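Newsroom > Public Programs > Talks and Lectures

Guldale College Hosts Devendra Bhatt on What Small Online Communities Leave Behind

GULDALE – I've been writing up the public talks at Guldale College for a while now, and most of the time I sit near the back with my notebook, catch the main points, and slip out during the last round of applause so I can get started on the release. Last night I stayed until the custodial staff started turning lights off. The speaker was Devendra Bhatt, lead archivist at Skernance, and his talk was called "Gone by Spring: How Neighborhood Websites Disappear and What We Lose With Them."

Malhotra Hall was full well before the 7 p.m. start. It seats 600 if you count the balcony (we opened the balcony!), and people were still coming through the side door when the Dean of Information Studies got up to do the introduction. I saw faculty from history, computer science and urban planning, a whole row of first-year students who told me they were there for extra credit, and quite a few people from town who'd read the notice in the library. 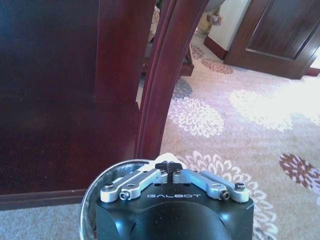
A black gripper housing with the GALBOT name on the front.

Bhatt started with a website almost none of us had ever heard of. It was called the Stevitz Board, and for most of its life it served one apartment district on the east side of a mid-sized city. People used it to sell strollers and complain about parking. They posted when the bakery was out of rye. They argued about a pedestrian bridge for years, and then the bridge got built, and then they argued about the paint.

The person who ran it paid the hosting bill out of pocket. One November the card on file expired, the reminder emails went to an old address, and by spring the domain belonged to a company selling phone cases. When Skernance got a copy of what was left, from a hard drive in a former moderator's closet, it held 2,483 discussion threads. Bhatt said that was probably a small part of what had been there, and that he had no way of knowing how small.

"People ask me who would want to read that," he told us. "I read it. I read all of it. I know more about that parking lot than I know about my own street."

That got a big laugh, but he was serious about it, and the next half hour was the part I keep thinking about. He put threads up on the screen one at a time and showed us what a patient reader can get out of them. There was a long exchange about bus times that turned out to be the best surviving record of when the number 9 route was rerouted, because the transit office had only kept the current schedule. There was a recipe thread that slowly changed language as new families moved in, a few words at first and then whole posts. There was a lost cat thread where, over a couple of weeks, you could watch strangers learn each other's first names and which stairwell they lived off.

He also talked about what isn't in there. Teenagers mostly weren't on the Board. Older residents who didn't type much showed up only when somebody else mentioned them. Night shift workers posted at four in the morning and rarely got an answer. Bhatt's point was that an archive like this has the same blind spots as the neighborhood's own conversation did, and a researcher has to say so out loud before drawing any conclusions from it. 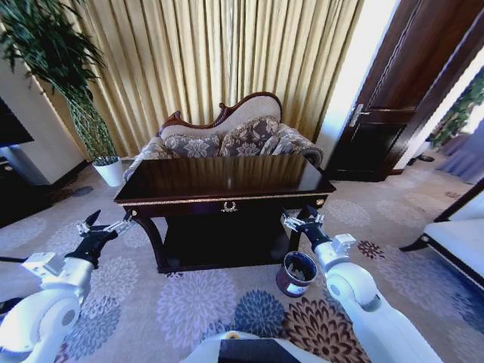 By Shalini Rathore
Communications Writer, Office of Public Programs, Guldale College

The second half of the evening was more practical, and I think a few people in the audience had come just for this. Bhatt went through how Skernance takes in a site. I had pictured something very slick. What he described is closer to cleaning out a relative's attic. Somebody writes in with a backup file in a format that hasn't been common for years. The pictures are missing, or the pictures are there and the text is missing. Half the usernames have been replaced by numbers. A staff member sits down with it and works out what links to what, and then writes a plain-language note explaining every guess they made along the way.

He spent a good while on those notes. He reads them aloud at staff meetings, apparently, and sends them back if there's a word in them that a visitor to the reading room wouldn't know. I liked that a lot. (I also went back through my last three releases afterward and took out the word "leverage.")

Then there's permission, and this is where the room got quiet. When someone posted about their divorce on a neighborhood board, they were talking to the neighborhood. They weren't talking to graduate students. Skernance keeps anything it considers sensitive closed, and it takes down any thread when the person who wrote it asks, with no form to fill out and no reason needed. Bhatt admitted that this makes some researchers unhappy. He said he has lost arguments over it and expects to lose more, and that he'd still do it the same way.

A student near the front asked whether taking things down didn't defeat the purpose. He thought about it for long enough that she started to apologize for asking, and then he said she was right, it did, a little, every time. He just thought the other choice was worse. They went back and forth on it and I don't believe either of them changed their mind, but they were still talking by the coat racks when I came out.

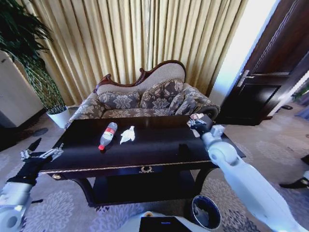
The Q&A was scheduled for fifteen minutes and ran for 29. I won't go through every question, but here are a few I managed to get down properly.

A man from town wanted to know if the local swap page his wife runs was worth saving. Bhatt asked him how old it was, what it ran on and who had the password, and the answer to the last one was "she does, I think." He recommended writing it on paper and putting the paper wherever they keep the deed to the house.

One of our computer science instructors asked about chat groups, the kind that live on phones and never had a web page at all. Bhatt said that's where most neighborhood talk goes on now, and he doesn't have a good answer. A chat group has no front door. You can't stumble on it, and when the last member gets a new phone it may be gone. Skernance has accepted a handful of exported chats where every member agreed in writing, and in most cases getting everyone to agree took longer than all the technical work put together.

Somebody in the balcony asked what his favorite thread was. He said it was one titled "is anyone else's water brown," which has a single reply, and the reply is "yes."

I caught up with him for a few minutes afterward while he was packing his laptop. I asked what he'd like people to do once they got home, and he said the main thing is to figure out who pays the bill. Every site has somebody paying for it, and on small ones it tends to be one tired person. Find out who that is and offer to be the second name on the account. He'd take that over a new piece of software any day, he said, and then he asked me where he could get a sandwich at that hour, and I had to tell him the truth about downtown Guldale after nine.

The Dean announced at the close of the evening that the college library will start a small local web collection of its own next semester, beginning with club pages and neighborhood sites from the Guldale area. The library hopes to bring in some 100 sites in the first year. Students in the Information Studies program will be able to work on it for course credit, and Skernance will lend its intake guide and run a training afternoon on campus before the work begins.

If you run a local site, or used to, or know whoever did, the library would like to hear from you even if you're not sure anything is left. Old backup discs are welcome. So are printouts, and so are screenshots that somebody saved to win an argument. Bring them to the main desk during regular hours and ask for the local web collection. You'll get a receipt, and you can change your mind later.

A recording of the talk is being captioned and will be available through the library catalog. The slides that show individual threads won't be in it – Bhatt asked that those stay in the room, and we said yes. A reading list he put together is at the main desk too, and it's short enough to get through in a weekend.

About the series: the Guldale College public talks are free and open to everyone, and no registration is needed. Doors open half an hour before the start, and the elevator to the balcony is to the left of the ticket window. The next speaker will be announced once travel is confirmed.

About Skernance: Skernance is an independent archive of community websites, message boards and mailing lists. Its reading room is open to the public by appointment.

Media contact: Shalini Rathore, Office of Public Programs, Guldale College. Mornings are best.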